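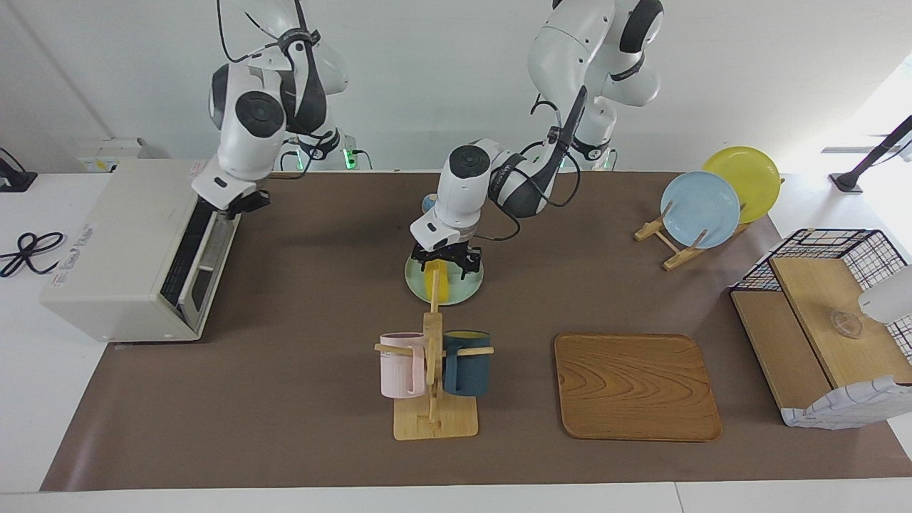 By our household columnist
The Plomby Ledger, Opinion
7 September 2018

I own a mug tree, so I am allowed to complain about them. Mine came from the Bunnag store out by the highway in Pustow, it cost $26, and for most of its life it has stood in the corner by the toaster with mugs on it that I never drink from. The mugs I do drink from are in the sink, or on my desk, or in the car. The tree holds the leftovers. It is a rack for the mugs I like least, and I paid $26 to put them on display.

I bring this up because the Sustar catalog has arrived again, all 100 pages of it, and the fall theme is "the open kitchen counter." What they mean by open is that everything you own should come out of the cupboard and stand on a piece of wood. Mugs go on a tree. Plates go in a rack, on edge, where company can see the colors. There's a tray, too, and I'll get to the tray.

Now, I am not against wood. I grew up with a wooden breadboard that was older than my mother, and it did one job and did it well until it split. I am not against color, either. A yellow plate is a cheerful thing to find waiting for you at six in the morning, and a pink mug next to a teal one is nicer to look at than a stack of white diner cups. I get the appeal. What I doubt is the claim that comes along with it, which is that putting a thing on a stand makes a kitchen easier to work in.

Take the mug tree first. A mug on a shelf takes up one mug's worth of shelf, and above it there's a door that keeps the grease off. A mug on a tree hangs out into the room by its handle. To get at the post you reach between mugs, and to get at the outlet behind it you move the tree. Move a loaded tree and it sways. Anybody who has carried one across a kitchen with four mugs on it knows the walk I mean, small steps, one hand out. And the makers always show it half full, which tells you something. Fill every peg on mine and the mugs knock together each time the toaster door shuts.

The plate rack is a better object and I'll say so. It has a job. Plates need somewhere to drain, and air gets to both sides of a plate that's standing up. My quarrel is with the newer habit of leaving them there. A dish rack used to be a place plates passed through on the way to the cupboard, and my grandmother would no sooner have left one full overnight than left the laundry out in the rain. Now the catalogs treat it as a permanent address. You wash the plate, you stand it in the rack, you take it out of the rack to eat off it. Fine, for a person with a couple of plates. In a house with kids, the rack is full by lunch and then you are stacking wet bowls on top of the dry plates, and I would like to see that in a catalog.

Wooden racks have to dry out too. The ad copy is quiet on this point. Set one on a mat and the mat stays damp under it, and if you never lift it you'll meet the result in April.

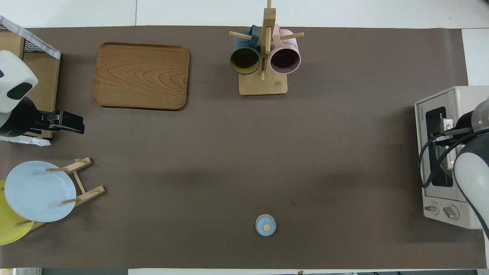 Trays are where I lose patience. The argument for a tray on the counter goes like this: loose things look messy, but put the same loose things on a tray and they look like you meant it. I have heard this from decorators, from the lady at the Bunnag register, and from my own sister. I tried it. Salt, pepper, oil, a candle I never lit. In a week it also had a battery on it, some twist ties and a bill. The handsomest tray is always one like that wooden one, with its big swirls of grain and its rounded corners, lying flat on the mat without so much as a spoon on it. Of course it looks good. You can see the grain! The minute you put it to work you have covered up the only reason you bought it, and the minute you clear it off again you own a large flat thing that sits where you wanted to chop onions. I do notice, though, that the middle of that mat has been left clear, with the tray and the tree and the rack all kept to the outside, and if I were going to have the whole family of stands out at once, I suppose that's how I would do it.

A good deal depends on how much counter you have, and the people who write about open counters seem to have it by the yard. Mine is a strip between the stove and the sink. I measured it once for an argument. Put down a toaster oven, which I use every day and will defend to anyone, and half of what's left is gone. A toaster oven needs some room around it, and the door needs room to drop, and you need a spot to set the hot pan when it comes out. That spot is exactly where the tree wants to go. Something has to lose, and in the catalog version of life it's never the tree.

Then there's the cleaning, which I suspect is the real subject. Every object that stands on a counter has to be lifted to wipe under it. A bare counter takes one pass of the sponge. A counter with a tree, a rack, a tray and a little lidded pot on it takes one pass of the sponge and a lot of picking up and putting down — and what happens in my house, and I would bet in yours, is that you wipe around them. Pull the tree away some Saturday and look at the square it leaves.

I know what the other side says, because they write to me. They say that if you can see your things, you will use them. They say that closed cupboards are where mugs go to be forgotten, and that a person with 3 mugs in plain sight buys fewer mugs than a person with a dark shelf full. There may be something in that. I had a look in my own cupboard before writing this and found a gravy boat I would have sworn I gave away. But notice what their argument really asks for. It asks for fewer mugs. You can have fewer mugs without buying a tree to hang them on, and if you do cut down that far, they'll fit on the windowsill.

They also say it's pretty, and on that one I have no answer and don't want one. If you like coming downstairs to a blue plate and a yellow plate leaning in their slots, then buy the rack and enjoy it. Pretty is a perfectly good reason to own something. I only wish the Sustar people would print that on the page and leave off the part about saving me time. I have read a lot of copy like theirs, it must be 1,000 pages by now, and I can't remember one stand or holder or caddy that was sold to me as a nice thing that would be somewhat in the way.

Some practical suggestions, for readers who have already bought the set. Hang only the mugs you used this week and give the tree a back corner, away from any door that swings or drops. Let the rack drain and then empty it. Lift it now and then and let the mat air. Keep the tray in the cupboard and bring it out when you have something to carry, soup to a sick kid or coffee to the porch, and it will turn out to be the most useful of the lot.

My own tree goes to the church sale this fall. The mugs are going with it, except for one, which has a chip in it and which I've decided I like.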